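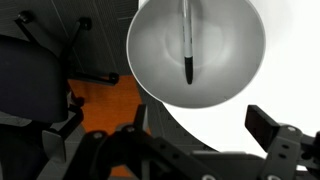

The rule I'd most like to see written down is who is allowed to hit reset, wrote one reader of our first call back in March, and what they have to look at before they do. Six more people wrote in with some version of the same point, and we've moved it to the top of the list. Thank you! It was exactly the kind of mail we were hoping for.

So we're calling again, this time with seats to fill.

Call for participants: Good Practice Group for Shared Robot Arms

Mikodel and Zondov are putting together a working group to write a plain-language code of practice for small robot arms that share a bench with people. We mean the everyday stuff: picking things up, putting them into bowls and bins, handing them over, stopping when someone reaches in. The big safety standards cover a lot of ground, and we lean on them, but a new person on a night shift isn't going to read them cover to cover. We want something short enough to pin up next to the arm and good enough that people will argue when it gets ignored.

We have 25 seats. Eight are already taken by people from the first round, which leaves 17, and we would love to fill them with folks who work next to these machines and don't usually get asked.

Who should apply

Operators, lab techs, trainers, repair people, teachers, students with real bench hours. You don't need a degree or any background in standards work. If you have ever put a strip of tape on a table to show where hands shouldn't go, you already have an opinion we want to hear. People who only write robot software are welcome too, but we're keeping most seats for those on the bench side.

What we'll work on

Reset and restart: who does it, and what gets checked first.
Which objects are fine for practice runs, and which need a second person present.
Keeping the bench clear, including chairs, cables and stands.
Gripper checks at the start of a shift (screws, pads, fingers).
How to write up a near miss so that the next shift reads it.

We already have 3,281 near-miss notes from the Clinik log, with personal details taken out, and going through them together will be a big part of the job. Some are one line long. Some are wonderful.

Time and place

Meetings run 2 hours, every other week, starting at 4 p.m., for six months. You can join online or come to the Zondov training room, where the arms are and where we can try a draft rule the same afternoon somebody writes it. Between meetings, expect some reading and a few comments on the shared draft, which lives in Kong, our editing tool. You'll get a login and a short walkthrough.

Participants are paid by the hour, reading time included. Travel is covered for anyone coming in person. If your employer needs a letter, ask and we'll send one.

How to apply

Send us a page or less. Tell us what you work with, and describe one rule at your workplace that you'd keep and one you'd throw out. No résumé needed. Please mention any access needs, or if 4 p.m. is a bad hour for you, as we may open a second time slot.

Applications close at the end of May. Everyone gets an answer, and the finished code will be free for anyone to copy, change and put on the wall.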